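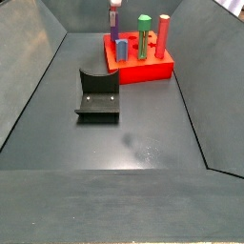 How to make a dialect word list with an older speaker

5 min read

I've had a few emails asking how I put together the Prilmont word list, mostly from people who have a grandparent or a neighbour with a wonderful way of talking and would like to get some of it down properly. So I've written out the way I do it now, mistakes included. You don't need a linguistics degree (I haven't got one), and you don't need expensive kit either.

Before you start

Decide what the list is for. Mine was meant to be a record of local words, full stop, and then halfway through I got interested in vowels and had to go back and ask for half of it again. If you care about sounds, you need the same vowel turning up in lots of different words. If you care about vocabulary, you want topics: kitchen, weather, animals, illness, insults. Insults are great fun but leave them until people know you.

Write your prompts out in full and keep them in a plain spreadsheet, one row per word. My columns are: prompt, what they said, a rough spelling, time in the recording, notes. I started with 800 prompts, a ridiculous number, and I wouldn't wish it on anybody. Half an hour of prompts is plenty for one visit. People get tired, and tired people start giving you the word they think you want.

Getting permission

Explain in ordinary language what you're recording, where it'll be kept and who might hear it. I say it all again at the start of the recording with the machine running, so the agreement and the speech live in the same file. Ask whether they want their name used. Beryl Furnival was very firm that she did, spelled correctly, and she checked.

Tell them they can have bits taken out afterwards, too. They will say something about a cousin.

Recording

I use a little Prorkeck recorder, but a phone is fine if you put it in flight mode first. Whatever you use:

Save as WAV if it'll let you. Compressed files are all right for listening, but they can be a nuisance later if you want to look at vowels.

Put the microphone on a folded tea towel, a forearm's length from the speaker and a little off to one side. Straight in front of the mouth you get a thump on every p and b.

Turn off the fridge if you're in the kitchen, and put your car keys in it so you remember to turn it back on. I got that tip from Vinh Khúc and it has saved a lot of milk.

Record a minute of nothing but the room. It feels daft, everyone sits there like they're at church, but you'll be glad of it if you need to clean up a hum.

Asking for words without giving them away

This is the bit I got most wrong. If you ask "do you say 'spell' or 'spelk' for a splinter?", you've handed over both answers and you'll get a polite choice between them. Describe the thing and let them get there: "What do you call it when you get a tiny bit of wood stuck in your finger?" Then wait. Wait longer than feels comfortable!

Objects and drawings work even better than descriptions, particularly for colours, shapes and where one thing is in relation to another. You can hold something over something else and just ask what's going on, and you'll hear all the little words (atop, ower, aboon, whatever they have) that nobody would ever think to list for you.
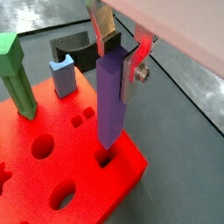

A purple block above a slot in a red board.

Ask for each word at least twice, with other things in between. For the sound side of things I get the word on its own and then in a sentence the speaker makes up, as people often say a word very carefully in isolation and then quite differently when they're telling you about their bad knee. Keep both. Neither one is the "real" one, whatever anybody's uncle says.

If someone says "oh, my mother would have said such-and-such", write that down as well, but put it in the notes column. Remembered words are worth having. They just aren't the same sort of evidence as a word the speaker uses without thinking.

Afterwards

Rename your files the same evening. I do place, speaker's initials, then the session number, and I copy everything to 2 drives before I've even had my tea. Never edit the original. Make a copy and muck about with that.

Then listen through and fill in the times. I do this in Sirar, which lets you click along the sound wave and type a label underneath. Any annotation program will do the job – pick one that exports to plain text, so you aren't stuck if it stops working on your next computer.

For spelling, choose a rough system and stick to it. I write "oo" for the vowel in "moon" as I say it, "uh" for the one in "cup", and so on, with a key at the top of the sheet. If you can manage the International Phonetic Alphabet, use it in a separate column alongside. Learn only the symbols you need for your speaker. I learned 6 vowels to begin with and picked up the others as they came along.

Mark anything you aren't sure of with a question mark and leave it. I used to force a decision on every word and later couldn't tell which ones I'd heard and which I'd guessed. Horrible job, undoing that.

Checking with a second pair of ears

Send a small batch to somebody else and have them write down what they hear without seeing your version. Vinh and I swap. He was working on Giáp, his father's village, and doesn't know Prilmont speech at all, so he hears what's there where I hear what I expect. We disagreed on more than 5 words in our very first swap, nearly all of them to do with whether there was a "t" at the end or just a sort of catch in the throat. Where we can't agree we put both.

After that, take the list back to the speaker. Print it large, bring biscuits, and read it through together with the recorder on. You'll get corrections, and you'll also get a pile of new words that came to them in the bath, so leave spare rows at the bottom of each topic.

If your speaker wants a copy of the recordings, ask what they can play. Beryl wanted hers on a CD, and I had to borrow a drive to burn it.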